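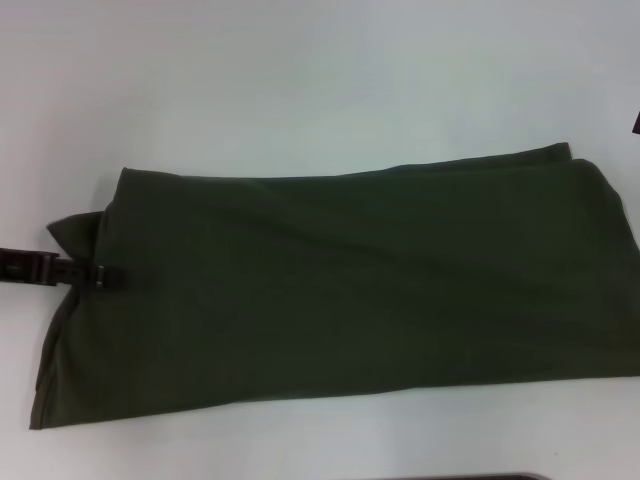
Green garment, folded, belt still on. Item 2694 in our log.

Folding cell: strip accessories before the fold, or fold as received?
Board: Textile handling > Work rules and good practice

seamallow
We're writing the handling rules for a garment folding cell at Fastthorpe and I'm stuck on one line of the draft. It says "All removable accessories shall be taken off before the item enters the cell." The intake people want it gone. They say customers send items with belts and straps on and expect them back the same way.

The item at the top is the kind I mean. Dark green cloth, black strap out of the left end, small metal buckle where the strap meets the fabric. The left end is also the untidy end, with a corner sticking up.

What do other sites have in writing? I don't need vendor advice, I need wording that has held up on a floor. Batch size is up to 475 items, mixed, mostly trousers and shirts.

dockplate9
Ours says remove. It has said remove since we opened and I would not change it. A hard part on soft goods is a different handling case and your risk assessment was probably done for cloth only. Check that first. If the assessment says "fabric garments" and you feed in buckles, you are outside it.

seamallow
Checked. It says "garments and household textiles." Doesn't mention hardware either way.

dockplate9
Then it doesn't cover it. Silence isn't permission. Get it amended or keep the line in.

Kettering_R
Disagree with dockplate9 on the rule, agree on the paperwork. We ran a remove-everything rule for a year at a Trustby site. What we got was a bin of belts and a table of trousers and two people matching them up at the end of every shift. Wrong belt went back with the wrong trousers more than once. The rule moved the problem to a place where we had no procedure for it.

Ours now reads like this:

4.1 Belts and straps that are threaded through loops stay with the garment.
4.2 Loose accessories are removed, bagged and tagged with the garment number.
4.3 Buckles are closed or laid flat before the item is presented.
4.4 No strap shall extend past the marked fold area.

4.4 is the one that does the work. Your strap runs out sideways a good way from the cloth, so under our rules that item goes back to the operator to have the strap tucked before anyone touches it.

papertrail
4.4 is hard to audit. Marked by what? Tape wears off.

Kettering_R
We use painted lines on the table and check them at the start of the month. If a line can't be read from the operator's position the table is out of use until it's repainted.

R_Hijazi
Raghda Hijazi here, I do work instructions for Baran. A few points on the draft itself.

"Removable" is a bad word in a rule. A threaded belt is removable. So is a button if you pull hard enough. Operators will each decide for themselves and you'll have as many rules as you have shifts. List the items by name: belts, clip-on braces, brooches, keys, detachable hoods. Add a catch-all that sends anything else to the shift lead.

Second, say who does the check. "Shall be taken off" has no subject. We had an audit finding on exactly that in January. The step was being done, but the instruction didn't say by whom, so there was no training record to tie it to.

Third, split the rule by garment type. A belt through trouser loops and a tie belt on a dress are handled differently and shouldn't share a sentence.

seamallow
That's useful. On the first point, I can't say what the garment in 2694 is from the record. The log entry says "green, folded, belt." It looks like trousers with the belt threaded through the waistband but the intake operator didn't write a type.

R_Hijazi
Then that's your real gap. Type should be a required field. You can't apply a rule by garment type if nobody records the type.

loop_and_hook
Going to be the annoying one. How good is the fold supposed to be? That bundle has creases running across it and the layers don't line up at the top edge. If that's an accepted finish, fine, but write down what accepted means. We've had people argue about straps for an hour when the standard had no line on edge alignment at all.

dockplate9
Fair. Also the background. White table under dark cloth is good practice and should be in the rules too. We had a gray table and dark items were a constant nuisance for the vision side.

papertrail
Only if you never run white shirts.

dockplate9
We do run white shirts. We swap the mat.

papertrail
Then the rule is "contrasting surface" and white is only one case of it. Write it that way or somebody will read it literally.

loop_and_hook
And keep the surface clear. I can see bits of something dark at the right side and along the bottom. No idea what they are and it doesn't matter. Ours says only the item being handled is allowed inside the work area, and that includes phones, pens and the next item.

seamallow
Agreed, and we don't have that line. Adding it.

Kettering_R
Do you have the numbers on how many items come in with straps or belts? It would settle part of this.

seamallow
I pulled the log. 3000 entries for the trial, 2706 with nothing attached according to the intake note. The rest have a belt, strap or tie noted. I don't fully trust it for the reason Raghda gave, the notes are free text.

dockplate9
So 294 exceptions, and you want to design the main rule around them? Take the belts off. You can staff that.

Kettering_R
You can staff it and you'll still get the matching problem. That many belts in one bin is worse than a few.

dockplate9
Bag and tag. You already wrote that in 4.2.

Kettering_R
For loose items. Pulling a belt, bagging it, tagging it and rethreading it takes longer than folding the trousers by hand.

mod_nurnex
Moderator note: moved from General. The Nurnex template for handling rules is in the pinned posts, section 6 has blank tables for item types and accessory lists. Please keep site names out of attached files.

seamallow
Revised draft, dated 29th December. Comments welcome before it goes to the safety lead.

1. The intake operator records garment type and any attached accessory. Both fields are required.
2. Threaded belts stay on. The intake operator closes the buckle or lays it flat and tucks the free end inside the fold area.
3. Clip-on, pinned or loose accessories are removed by the intake operator, bagged, and tagged with the item number.
4. Anything not on the list goes to the shift lead.
5. The work surface contrasts with the item and holds only that item.
6. Items with a strap outside the marked area are returned to intake.

The cell does not take belted items until the risk assessment is amended to name buckles and other hard parts.

papertrail
2 and 6 overlap but I'd leave both. One is the instruction and the other is the check.

R_Hijazi
Better. Split 2 so the buckle and the free end are separate steps, otherwise you can't tell which was missed.

dockplate9
Still think remove is safer. The last paragraph makes it acceptable to me.

loop_and_hook
Still no line on fold quality.

seamallow
Separate document. I'll start a thread for it when I have a draft.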